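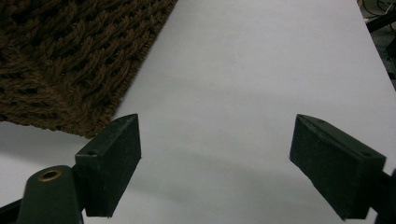
Ticket: Lesten dehumidifier shuts off overnight, bucket not full
Status: still open, sort of
Opened: 21 July 2024

Okay, so I'm writing this one up in full because the Disteck help page only covers the "is it plugged in" stuff, and I'm well past that. The unit is the Lesten basement model. I've had it since January and it ran great right up until the weather got sticky.

What it does: I set it to 46 percent before bed, it hums along, and by morning it's off with the bucket light on. The bucket is nowhere near full! Lift it out, put it back, and off it goes again like nothing happened.

What I tried first

Emptied the bucket, wiped it out, and checked the little float. It moved fine, but there was a ring of slime where it pivots, so I scrubbed that with dish soap and an old toothbrush. Ran it again that night. Same thing.

Next I cleaned the filter (gross, no comment) and pulled the whole unit farther from the wall. The manual wants 30 inches of clear space on the vent side and I had maybe a hand's width, so fair enough. It did sound happier, but it still quit on me.

The floor idea

A reply on the Machala forum said to check whether the unit sits level. Mine was half on a rug and half on bare concrete, which I hadn't thought twice about. If it leans, the water pools on one side and the float thinks it's full. So the rug came out from under it and I put a level across the top. Dead on now.

Result: 2 nights with no shutoff, then a shutoff on the third. Argh. Better than before, though — it had been quitting every single night.

Power

I had it on a Devberg extension cord with a timer, so I took that out and went straight to the wall outlet. I don't really think the cord was the problem, since the bucket light wouldn't come on for that, but the manual says no extension cords and I'd like to stop getting that answer from support.

Where it stands

It's been 3 nights on the wall outlet and so far so good. I'm leaving this open until it makes it through a full week. If it quits again I'm going to ask for a replacement float switch — does anyone know if the one from the smaller Lesten fits? The part looks the same in the diagram but the number is different.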